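Budgeting for the second picking cell

The quote from Bistau came in at the start of December, and I have spent most of the evenings since then going through it line by line. The arm is the largest figure on it and the least interesting. We know which arm we want, we know the lead time, and the price moves very little whoever we ask. What caught us out on the first cell was everything bolted, clamped or taped around it, so this time I am pricing that part first.

Gripper

The Satti fingers are quoted at £882 a pair. I had hoped to carry one spare pair across both cells, but the mounting plates differ between the two wrist types, so it will have to be 2 pairs. Hoses and fittings are listed separately under consumables, which made the first total look better than it was.

Bins

Block picking is hard on bins. The arm spends its day reaching down into a metal compartment for red and green blocks, and the fingers work close to the walls and the floor. The divider between the two compartments has a worn patch over its lower half, scraped back to grey, and there are scuffs on the right-hand wall as well. I now treat bins as a wearing part with a line of their own.

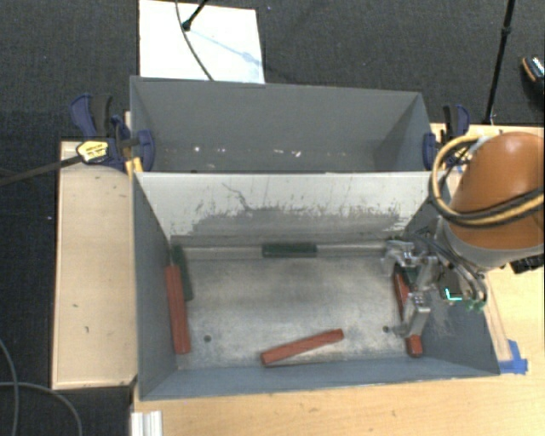

Bench and fixings

Fevwood will supply a cut wooden top for £133, which is fair for the thickness. The bigger question is how the bins are held down. Clamps are cheap, quick to move and perfectly good while the layout is still changing. For a cell that has to keep its calibration over months I would prefer a bolted plate, and Cisto wants £795 to machine one with dowel holes. I have put the plate in the budget and marked it as deferrable. If it goes, we buy more clamps and accept the time lost to re-checking positions.

Cables

Allow more length than the drawing says. The bundle has to loop clear of the housing at full reach, and a loop that suits one pose will drag in another. I have priced a proper dress kit and one set of spare hoses. Floor runs are a separate item — covers, ties and an hour or two of somebody's time.

Still open

Bistau has not confirmed whether commissioning includes a return visit. Carriage on the bench top is also missing from the Fevwood quote. I will hold the order until both are in writing, and the arm can wait that long without losing its delivery slot.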